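Home Products Simulation Support Journal Contact

Dusance Scene Recorder
Demonstration gathering for learned manipulation, in simulated rooms
By Halvard Öberg, product lead
Reading time: 5 minutes

If you have ever tried to teach an arm to do something useful by showing it, you will know that the showing is the easy part. You pick up the controller, you move the gripper over to the drawer, you pull, and you feel rather pleased with yourself. Then you need to do it again, in a different room, with the drawer a little lower and the light coming from somewhere else, and again after that, and by the middle of the afternoon you are mostly wondering where the last batch of recordings was saved and whether the wrist view was switched on.

The Dusance Scene Recorder was made for that middle of the afternoon. It is a desktop package for recording demonstrations in simulated rooms, one episode at a time, with the camera views, joint positions, gripper state and operator notes all kept together in a single folder that you can open and read without special tools. We started it as a helper for our own training runs at Arkcombe, and it grew up slowly, the way a workshop bench does, with a new hook added whenever somebody got tired of looking for something.

What comes with it

The standard license covers 3 operator seats and the full room library, which at present holds 119 rooms. They range from plain kitchens to hallways, utility spaces and odd little corners that we are really very fond of. Each room can be repainted, relit and refurnished before an episode begins, either by hand or from a list. You also get the Loltico hand controller profile, the episode browser, and the exporter.

The exporter writes to the Yu episode layout by default. If your training code expects something else, there is a short mapping file you can edit in any text editor, and the manual walks you through it with a couple of worked cases (chapter four, and do read the bit on time stamps first, it will save you an evening).

Why we keep the close views

Most people who come to us are thinking about the wide view: the whole room, the arm, the thing to be picked up, everything nicely in the middle. That view is lovely for a person watching along. A policy that has to steer a gripper up to a surface spends a good deal of its life looking at something much less tidy, and the training set ought to contain plenty of that too.

So the recorder saves every view at every step, and it leaves the dull ones in. Plain walls, soft shadows, a bit of trim running past on one side, half an object at the bottom. We used to trim such frames out of our own sets to save disk space, and we were sorry for it later, when a policy that did beautifully at arm's length became confused as soon as a single color filled the view. These days we would much prefer that you kept them and let the sampler decide how often they turn up.

Shadows deserve a word of their own. In the rendered rooms, a shadow can be the strongest contrast in the whole view, stronger than the edge of the object you care about, and it can take on a shape that looks very convincingly like a thing. The one on the red surface in this view has the outline of an axe, head and handle both, and the blade side is nicely rounded too. A person shrugs and moves on. A learning system has to be given enough of these, under enough different lights, to work out that there is nothing there to grasp.
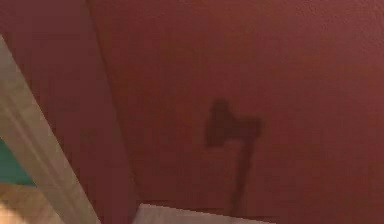 Setting up a recording session

Installation takes one sitting. Once the package is running, choose a room, choose a task, and let the recorder do a dry pass with no saving so that you can get the feel of the controller. We do suggest this even for experienced operators. Hands are stiff at nine in the morning, and the first few episodes nearly always show it.

After the dry pass, press the record key and carry out the task at whatever speed feels natural to you. When you finish, the recorder asks for a result: done, partly done, or failed. Please be generous with the last one! Failed episodes are kept in their own folder with the same care as the others, and several of our customers use them to train a separate success check. You can add a note as well. A few plain words are plenty ("came in too low, caught the edge") and you will be glad of them in a month, when every episode looks like every other episode.

Lighting and color changes

The variation panel lets you choose how much a room may change between episodes. Wall colors, surface grain, lamp position and brightness can each be locked or left free. We like to lock everything for the first 20 episodes of a new task, just to make sure the task itself is sound, and only then begin to loosen things, starting with the lamps. Dim, even light is worth including on purpose. It is less pretty to look at, and edges get soft, but real rooms are often like that toward evening.

If you are the sort of person who likes to go through the results by eye (I am, and I make no excuses for it), the episode browser can sort views by average color or by contrast. Scrolling through the low-contrast end with a cup of coffee is a good way to find out what your set has too much of.

Storage and sharing

Episodes are stored locally. Nothing is sent to us unless you choose to send it, which you may want to do if you run into trouble and would like us to have a look. A shared folder on your own network works well for two or three operators, and the recorder will number episodes so that they don't overwrite each other. Larger groups should write to us first and we will help you plan it.

Price and availability

The Scene Recorder is 1,982 dollars per license, with a year of room updates included. Schools and small labs can ask for the teaching rate. The next set of rooms comes out in September, with more narrow hallways and a good many more painted surfaces, and it will appear in the library on its own if your license is current.

Questions are welcome at any stage, including the very early one where you aren't sure what you need. Use the contact page and tell us a little about your arm, your task, and how many people will be recording.

Get room updates and release notes by email. Enter your address to subscribe to the Dusance newsletter. You can unsubscribe at any time.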